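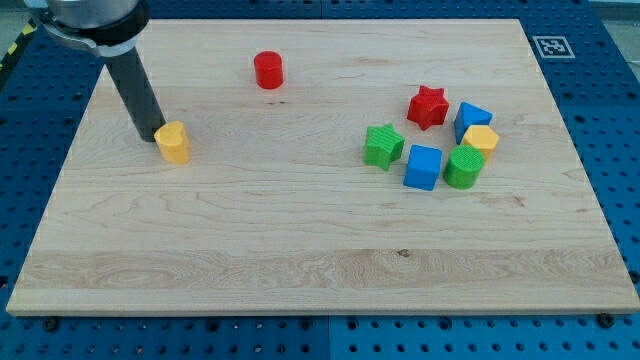 Thank you, thank you, thank you to everyone who came along to the Prumwood Library puzzle swap last weekend! We had such a lovely crowd that we ran out of table space before lunch and ended up spreading the 3000-piece monsters out on the floor of the story corner (the little ones thought this was wonderful, and one or two of them gave us a hand).

The swap shelf by the Lergate Street door stays up all year, so if you missed the day, please do stop in. Bring a puzzle, take a puzzle, and if you only have one to give away and two catch your eye, go ahead and take both. Anything from 30 pieces up is welcome. We are especially short of the 300-piece size, which has been popular with our grandparents-and-grandkids pairs ever since we started the shelf back in January.

A small favor: if you know there's a piece missing, write it on the lid in pencil. We don't mind a gap, and plenty of people will still enjoy the rest, but it's nice to be warned before you've spent three evenings on a harbor!

Rubber bands and spare bags are in the basket at the front desk. The next swap will be in the fall, and we'll put the date in this newsletter as soon as we have the room booked.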